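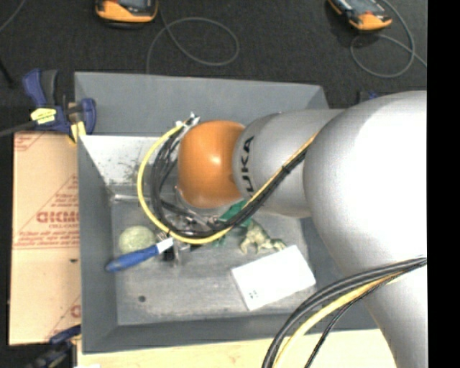 A few of the bits and bobs in the grey bin at Prandlow on Friday.

Odds and ends find new homes at Prandlow swap morning

I only popped in for ten minutes and stayed until they were stacking the chairs! The swap morning at Prandlow hall was back on Friday, and about 90 of us squeezed in to have a rummage.

The rules are the same as ever - bring up to 3 things, take up to 3 things, no money changes hands. I took a jigsaw and two vases, and came home with a cake tin (I have four already, don't tell anyone).

My favourite spot is always the odds and ends, where you might get a toy animal sharing a bin with a pale green ball and something blue and white with a handle that looks like a brush. I could sort through that sort of thing all day.

The next one is in July at the Wultine rooms, doors at 10. Bags are handy, and books are welcome this time.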